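Autumn table at Kerkside - come and help us on Sunday

The November lunch is coming near and we have begun to think about how the tables should look. Last year we had candles and pine cones, and many guests told us it was nice but a little dark. So this year we want strong colours: green cloth, small striped pumpkins in orange and cream, and the lilac plates.
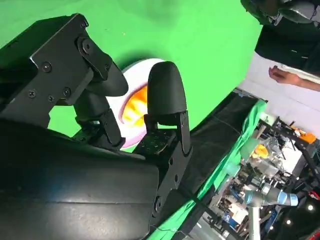 Albane Aubert has made the plan for the tables. She asks that every table gets the same things, so that no guest feels they sit at the poor one. The cloth goes on first and please do not worry if the edge is not perfectly straight. After this comes a plate in the middle, and the pumpkins beside it, with enough free space for the bread and the water jug. 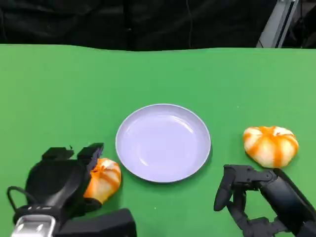
There was a small discussion about whether a pumpkin should stand beside the plate or on it. Edin Halilović prefers it on the plate, as a centrepiece. Albane finds this too much, and she says the plate is pretty by itself. We have agreed to try both ways on Sunday and then decide together - please come and give your opinion, also if you have never decorated a table before.

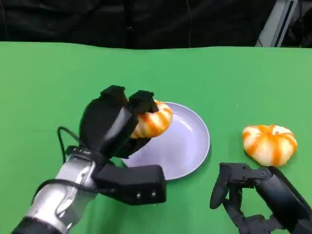

We start at 3 in the small hall and we expect to need 2 hours. Pornthip Wattanapong will bring tea and her sesame biscuits. If you have a green cloth at home which you can lend, please write your name on a piece of paper and pin it to the corner, so it comes back to the right house. Last year two cloths stayed in our cupboard until spring.

We are also still looking for someone with a car who can fetch the folding chairs from Fuvberg. Please tell Nhi Đàm if you can do it, or leave a note in the box by the door.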